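November, Tuesday, a.m.

Started 7:40. Incubator 2 at 35.1 on the dial, 34.8 on the probe thermometer. Leaving it alone. Fridge fine. Autoclave strip from last night turned properly, taped in the back of the book.

Blood culture contamination, continued. Pulled the numbers again from Pesteo, this time without the repeat sets counted twice. Total sets received for the period: 1,204. After taking out duplicates and the ones logged under the old ward codes: 1,041. So all the percentages on the previous page are wrong, cross them out (done, in red). Amparo spotted it, not me.

Of the 1,041, skin flora in one bottle only, 20. That is 1.9 percent, so under the 3 we set ourselves. Not as bad as the phone call from Clallham made it sound. But look at where they come from - 13 of the 20 are Clallham draws, and nearly all of those night shift. Need the denominator for Clallham alone before saying anything to anybody. Pesteo won't split by site unless the site field was filled in and half the time it isn't. Will have to go through the paper request forms. Ugh.

Transit times. Clallham courier leaves 6 pm, next one 5 am. Anything drawn after 6 sits overnight at room temp. OK for blood cultures within reason, not OK for the urines, which come in the same bag. Four urines this morning in plain tubes, no boric acid, no collection time on two of them. Rejected the two, plated the other two with a comment. Rang the ward, left message, no call back by lunch.

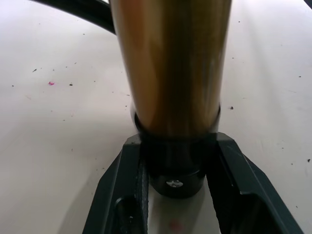

Also asked the courier desk whether the cold box goes on the 5 am run at all. They think so. "Think so" is not going in the report, need it in writing.

Plates. New lot of chocolate agar from Kaewmanee, opened sleeve 1. QC strains: Haemophilus grew well at 24 h, gonococcus thin at 24, fine at 48. Old lot alongside gave good growth of both at 24. Repeating with a fresh subculture before I complain, the gonococcus stock has been passaged too many times and I don't trust it. If second run is thin too, quarantine the lot and use up the old (two sleeves left, enough til Friday if nobody goes mad).

Blood agar same delivery, no problems. Couple of plates with condensation, dried lid-ajar 20 min.

Swabs. Trial of the Skindel transport tubes v. our usual gel ones. Spiked swabs, Strep pyogenes, held at room temp and in the fridge, plated at 0, 6, 24 and 48 h.
Room temp, 24 h: both recover, Skindel a bit heavier.
Room temp, 48 h: ours scanty, Skindel moderate.
Fridge, 24 h: no differnce I can see.
Fridge, 48 h: not read yet, due tomorrow a.m.
Only one organism so far and I did the spiking by eye from a 0.5 McFarland, so don't quote this. Amparo wants anaerobes in as well, she is right, but we need a fresh Bacteroides stock and the jar gasket is going again. Ordered gasket.

Volumes: blood bottles weighed for the first time, just the Clallham ones in the rack this morning. Most underfilled. Adult bottles want 8 to 10 ml and several were nearer 4. This probably matters more than the contamination rate to be fair. Could weigh a run of 300 over the next few weeks, empties weighed by lot number, then we'd have somthing to show them. Ask if the balance by the media prep sink can be moved to reception bench.

To do
- Clallham request forms, draw times + initials
- second QC run, choc agar
- read fridge 48 h swabs
- write to courier desk re cold box
- reprint the specimen labels notice, collection TIME as well as date, bigger letters
- ring ward again about the two rejected urines

3:15 pm. Ward rang back. They are re-collecting one. The other patient has gone home on antibiotics, so no repeat. Noted on the report and phoned to the doctor on call.

Gonococcus re-streaked from the freezer vial, both lots, in CO2 at 3:40.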